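Clako Opens Its Trope Pages to Readers

Clako, the volunteer-edited guide to storytelling devices in film, television and games, will let readers suggest new trope names directly on the site starting in March. Until now, suggestions went through a forum thread that had grown to more than 1000 posts.

Under the new rules, a suggested trope needs examples from at least five separate works before editors will look at it. Each suggestion stays open for comment for 14 days. Two editors must then sign off before a page goes live.

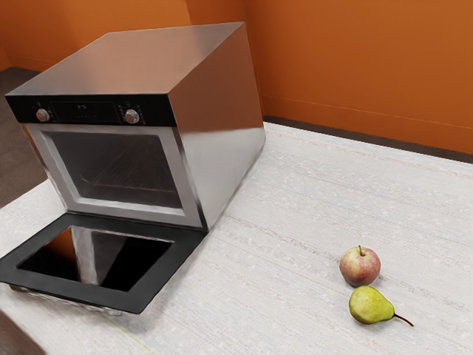 A wall oven with its door open on a white countertop.

Weronika Pietrzak, who edits the site's romance and comedy sections, said the old thread had become hard to follow. "People were proposing the same fake-dating trope under different names," she said. "We would merge them, and then another one would show up."

Existing pages will keep their current names for now. Pages with overlapping examples - the love triangle entries are the largest group - will be reviewed later in the year.
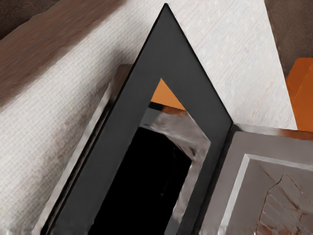 A black pointed gripper finger, with orange showing through its opening.

The first batch of suggestions will cover the fantasy serial Kyei and the sitcom Balalport, both of which have had few examples listed so far. Readers need a registered account to comment. Suggestions already posted in the forum will have to be entered again using the new form.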